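The Curtain Problem

The planner thought there was a second apartment out there. That was my bug, and I want to say up front that I'd been warned about it, in writing, by Reinhold Stöcker, back in January, in a ticket titled "windows at night." I'd marked it low priority. I believe I added a smiley.

So there I was on a Thursday at almost midnight, cross-legged on somebody's nice rug with a laptop burning my knees, explaining to our biggest customer that the robot was fine, it just believed in the wrong room.

"What room?" said Mrs. Kárason.

"The one in the glass," I said.

She looked at the window. I could see her deciding whether to be charmed or call her lawyer.

Let me back up a little. Escombe is our perception stack (I named it after the street I used to live on, don't read into it). Its job is to take depth and color from the wrist and turn them into stuff the planner can use: surfaces, edges, handles, keep-out zones. By day it's lovely! By night, with the lamps on, a window turns into a mirror, and Escombe kept finding a second ceiling light, a second doorway, and a second me. The planner, which is a trusting soul, put all of it on the map. Then it refused to close the curtain, because closing the curtain meant dragging fabric through what it took for a hallway with people standing in it.

Which, if you think about it, is very good manners.

My first fix was to throw away anything behind a pane. Great, except Escombe couldn't find the pane. Glass doesn't give you much to hold on to. My second fix was a depth cutoff at the wall, and that ate the curtain too, every fold of it, so the robot drove up and waited politely for a curtain to exist. Mrs. Kárason made tea. Reinhold, on the phone from Nanlow, made a noise.

"Run 1661," he said. "Look at what the wrist sees when it's right up close. Stop looking at the map."

I hate when he's right before I've finished my tea. 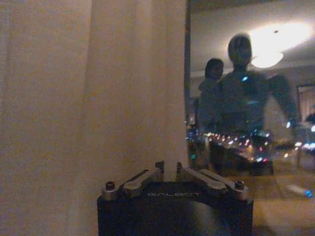 The reflections moved when the wrist moved. Of course they did, but they moved wrong, sliding along behind the glass in a way no real hallway would if it were as close as we'd told the planner it was. The curtain stayed put like an honest object. So I quit trying to find the glass and wrote a check that nudged the wrist six degrees, compared what shifted, and let anything suspicious lose its vote. It came to 90 lines, and 20 of those were me apologizing to Reinhold in the comments.

"And it'll close now?" asked Mrs. Kárason, who had come to stand behind me.

"It'll think about it," I said, and hit enter.

The log started scrolling. Hallway, confidence dropping. Doorway, dropping. Second ceiling light, gone. Then it got to the people, and it hung there for 172 milliseconds, a long time for Escombe, before it let them go too — first her, then me.

I felt a bit weird about that, I'll admit. Then the planner turned green and I told everybody to mind their toes.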